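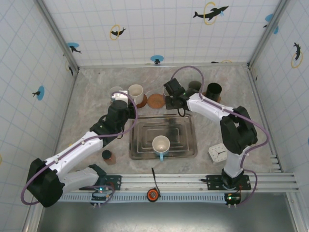

Kaneko
Writer and maintainer of this blog

Home | Notes | Workshop | Archive | Contact

Search this site... Go

Dolphins, corners and where the pattern ends

21 September 2019

The dolphin walls have been up since July. I said in the Greremholm post that I would write down how the layout worked once I had lived with it for a while.

The design is a white ground with a thin pale blue grid. On top of that are black dolphins, yellow rings and blue patches, some of the patches with a dolphin in them. It came from a discount shop in Hilport that was clearing its bathroom stock. I paid 40 dollars for the lot. I would not have picked the subject at full price.

Three walls meet a marbled gray-beige work surface. With a plain wall the order of work hardly matters. With a figure this large it does, and I began with the back wall. The big dolphin going through its ring was the one motif I wanted whole, so I fixed its position first and measured everything else outward from it. The cost shows up lower down. On the right part of the back wall there is a dolphin with only part of its ring, and the table line takes the rest. I could have raised the whole layout to save that ring, but the large dolphin would have been too high.

Corners. I made no attempt to carry the figures around them. Each side wall meets the back wall at a slanting aluminum corner post, and the post gives the eye a place to stop. I did try to match the grid from one wall to the next. A broken dolphin passes for part of the pattern, but a step in a straight line is visible from the door.

The narrow metal strip along the back edge of the work surface was the last piece I settled on. My first plan was a bead of sealant. I tested one on an offcut, left it for a week, and did not like how it picked up dust. The strip wipes clean with a damp cloth. There is a metal rail down each side of the surface as well, and crumbs collect along those. An old toothbrush gets them out.

The cups live at the back left. They were at the front for the first month and I moved them when I got tired of reaching over them. I considered hooks and decided against making holes in the walls.

Cleaning: water with a little dish soap, then a dry cloth. The white ground shows coffee immediately. The surface does the opposite. Its marbling hides spills well enough that I now wipe it on a schedule, twice a day, whether it looks dirty or not.

Still to do: the gap under the front edge, and a better lamp. The Uvis lamp I have been using is rated at 600 lumens and puts a glare spot on the white when it is aimed at the back. Aiming it lower fixes that and leaves the corners dim. I will try a diffuser first.

2 comments

gridline_ed
Did you dry fit all three walls before fixing anything? I only did the back one and regretted it.

tidewater
We had rings and dolphins like that in a rental bathroom. The yellow faded on the window side after a few years. Is yours in direct sun?

Leave a comment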